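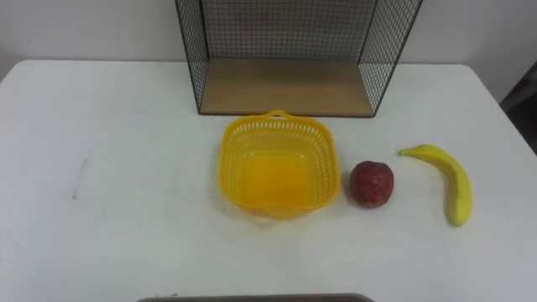 Montrer le geste avant de l'automatiser

Ranger une pomme et une banane dans un panier jaune ne demande à personne le moindre apprentissage. Pour un robot, la tâche suppose qu'un opérateur l'ait accomplie avant lui, en guidant ses bras à la main ou à distance. L'Institut Bronberg estime que ce travail de démonstration mérite une reconnaissance qui lui fait encore défaut.

Le programme Stondell a réuni 2 538 démonstrations, réalisées par 11 opérateurs. De ce total, 262 ont été écartées pour hésitation ou reprise du geste. Nous contestons ce tri. Une prise manquée puis corrigée renseigne la machine sur ce qu'il convient de faire lorsque le fruit roule ou que le panier se déplace – situations ordinaires dans tout atelier.

Le guidage manuel conserve nos faveurs pour les premières séances, car l'opérateur y sent la résistance du bras. La commande à distance convient mieux aux longues séries, à condition que sa pratique soit enseignée. Nous demandons que la formation prévue en août à Irnusholm lui consacre un module distinct, et que les opérateurs soient nommés dans les publications.

Institut Bronberg, le 10 mars 2024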